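Print this page
E-mail this page

Student operators wanted: Rusard robotics project, spring term

The Rusard project is looking for students to join its tabletop handling group for the spring term. The group teaches a humanoid robot to pick up, move and put away household objects. No robotics background is needed for the operator places. The two programming places ask for one completed course in Python or C++.

What you would do

Operators work in pairs. One person drives the robot through a task while the other sets the table, keeps the log and handles the stop button. Partners switch every 40 minutes. A task is usually short, such as putting a brush into a basket or moving the basket to the other side of the table, and it is repeated many times with the objects in different starting positions. Last term the group kept 1495 recorded runs and threw out 243 for dropped frames or bad labels.

Programmers sit in on at least one operator session a week. The rest of their time goes to the replay tools and the grasp scoring script, both of which need work. The scoring script still fails on soft objects -- anything with fur or bristles -- and fixing that is the first job for whoever gets the place.

Time and credit

Two sessions a week, three hours each, through the end of May. Students may take the project for two credits or as an hourly position, but not both in the same term. Training takes up the first two sessions and is paid at the same rate as the rest.

Who can apply

Any enrolled student in good standing, first-year students included. You should be able to stand for most of a session and be on time, as a pair cannot start with one person. Closed shoes are required in the lab. Long hair must be tied back. Students who worked with us under the old Nonda name do not need to repeat the safety course if they passed it last year.

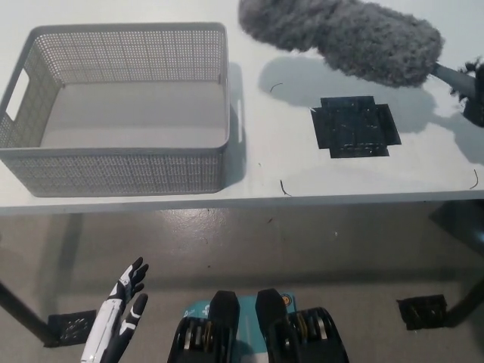
Rusard Student Robotics Project | Tabletop Handling Group | Pudthorpe Building, Room 194

The basket and the gray fluffy brush-like piece are both in the current object set. New operators start with the basket, which has a handle opening at each end, and move on to furry objects in the third week.

How to apply

Send one page to Nafula Langat, project coordinator, or leave it in the Rusard mailbox on the ground floor of Pudthorpe. Give your name, year, major, the place you want (operator or programmer) and the weekday hours you have free. Programmers should add a link to some code they wrote themselves. A class assignment is fine.

Applications close Thu 5 October. Everyone who applies will get an answer -- usually within a week -- and applicants for the operator places will be invited to watch a session before they decide.

Print this page
E-mail this page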